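Toys, bowls and a white table – my summer sort-out gallery
22 July 2022

Hello again! It has been ages since I put a gallery up, and several of you have been asking whether the great toy sort-out ever got going. It did, and it is still going, and I've got the dusty knees to prove it. I write this page mostly for the other people who fill up baskets and tubs for the Tronville toy swap, but if you've just wandered in looking for ideas about soft toys and small bits and pieces, pull up a chair.

The short version is that I had a cupboard, the cupboard was full, and the door had started opening by itself at night. I tipped the first shelf out on the floor in a fit of enthusiasm, which is a terrible way to begin anything, and spent a whole afternoon stepping over rabbits. Since then I've been far more sensible and only bring out a handful of things at a time – something soft, something round, something small enough to lose – and put them on a plain white table where I can see what I've got. It makes such a difference! On the old patterned cloth I could never find the little pieces, and I once folded a plastic egg cup up inside it and didn't see it again until October.

A few notes before the pictures, as people always write in and ask the same things.

Bowls. I'm a bowl person. I've tried boxes with lids, I've tried those net bags, and I always come back to a round bowl with a decent rim for anything little. You can see into it, you can get your fingers in, and it doesn't matter if you drop things in from a bit of a height. Red is my favourite because it shows up from right across the room. The Rasuson market has a stall that sells odd ones off cheaply, and I came home with 11 last time (I only went for two).

Cloths. Any soft old thing will do. I give plastic toys a wipe and plush ones a gentle going over, and then the cloth gets dumped on the table and stays there for the rest of the day. I did try folding them neatly between jobs. It lasted one morning.

Soft toys. Please leave the tags on if they've still got them! At the swap people like to be able to read the washing instructions, and I've been caught out before by a very handsome stuffed pear that should never have gone near water. If a tag is hanging by a thread I put one stitch through it and leave it at that. Animals with spots or long necks go fastest, and the fruit and veg shapes come a close second – little ones love them for playing shop.

Small bits. These are the slow part. My lot came to almost 260 pieces by the time I'd reached the back of the shelf, and they go in bowls by colour first and by kind later. The other way round sounds cleverer but I always end up with a pile of things that aren't any kind at all.

If you're bringing things to the swap yourself, the drop-off is at the Stekska hall, up the side steps, and there are 20 tubs waiting for you. Put a label on the top and another on the side, please, as they get stacked. Orakzai House is taking the bigger items this year, so prams, dolls' cots and garages should go straight there and save everyone's back.

I'm keeping the gallery small this time and will add to it as I work down the cupboard. Two shelves left, plus the tin on top that I haven't been brave enough to open.
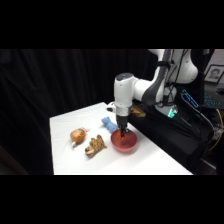 One small orange bit in the red bowl, with the blue cloth in its usual crumple and a spotty plush animal having a lie-down next to its round orange-brown neighbour – tag still on!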